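Skodville Gazette (newspaper)
From the Greltitel local wiki
You have permission to edit this article.
Edit
History
Talk
Share This

The Skodville Gazette is the weekly paper for Skodville and the villages along the Salinas road, and I've been reading it since I was tall enough to get it off the doormat. I started this page after finding that the old one was two lines long and had the wrong price on it. Please add to it if you know more than I do, especially about the early years, where I'm leaning on what my family told me and a pile of back copies in the spare room.

Contents
1 Background
2 What's in it
3 The police column
4 Website
5 The Bonix years
6 Getting hold of a copy

Background

The Gazette began as a single folded sheet given away with the bus timetable. By the time I was at school it had grown to a proper tabloid with a colour front page (only the front, mind you, everything else was grey and came off on your fingers). It comes out once a week and always has, apart from one winter when the press at Salinas flooded and we got two thin issues in place of the usual four that month.

The office used to be on the high street above the shoe shop, up a very steep staircase. You could walk in with a lost cat notice and they'd type it up while you stood there. It has since moved to the industrial estate, next to the tyre place, and the front counter is open mornings only.

What's in it

The order hardly ever changes, which suits me fine:

Front page, nearly always roads or the council
Police and courts, page 2
Letters, page 4
Planning notices, page 7
Births, marriages and deaths in the middle
Small ads
Sport, working backwards from the back page

Letters is the bit everybody turns to first in our house. The great parking row ran for so long that people were replying to letters from the previous summer, and one week the editor printed a note saying the subject was closed and then had to open it again because of the replies to the note. I still have that one!

The small ads have shrunk a lot. There used to be several pages of prams and hay and second-hand wardrobes, and now it's half a page, mostly driveways and piano lessons. I bought my first bike through the Gazette and I'd be sorry to see them go altogether.

The police column

This used to be called Round the Beat and was a straight list from the station: what was taken, which street, a number to ring. It was dry as toast but very useful, and you'd know to lock the shed if the next lane had been done. When the Skodville station closed its public desk the list stopped coming, and the column is now put together from appeals and court results. It's better written these days, though the smaller stuff (garden tools, wing mirrors, the odd number plate) doesn't get a mention, and I do miss that.

Court reports are still done by somebody sitting in the actual courtroom when they can spare a person. You can tell which weeks they couldn't.

Website

The website arrived late and was, for a good while, just the front page as a scan you had to squint at. The present one has sections along the top for news, opinion, sport, features and notices, and a page-by-page electronic edition for subscribers. The search box works if you put in one word and falls over if you put in three. Comments are open until teatime and then shut until the morning, a rule brought in after a story about the swimming pool collected 94 of them overnight.

Older stories drop off after a while. If you want anything from before the website, you need the bound volumes at Greltitel library, which are kept upstairs and have to be asked for.

The Bonix years

For a time the paper was owned by Bonix, who also had the free sheet in Salinas and tried running both from one newsroom. Opinions differ on how that went. Mine is that we got an awful lot of Salinas football. The crossword was swapped for a bought-in one as well, and there were so many complaints that the old setter was brought back by December. Bonix sold up later on and the Gazette went back to local owners, who put the old lettering back on the masthead.

Getting hold of a copy

Most newsagents in Skodville have it by seven in the morning on the day it comes out. The garage on the Greltitel road gets a few but they go quickly. Postal subscriptions can be set up at the counter or over the phone, and the phone is quicker.

This article needs more on the sports pages. I don't follow any of it, so I've left that section for someone who does. 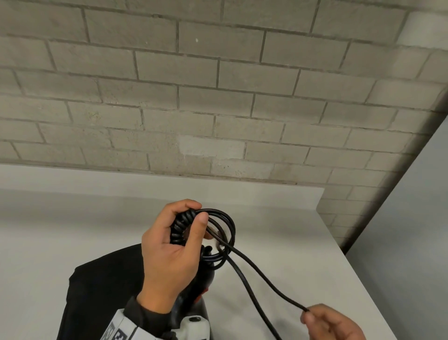 Coiled black cord and looped cable, held over a white tabletop.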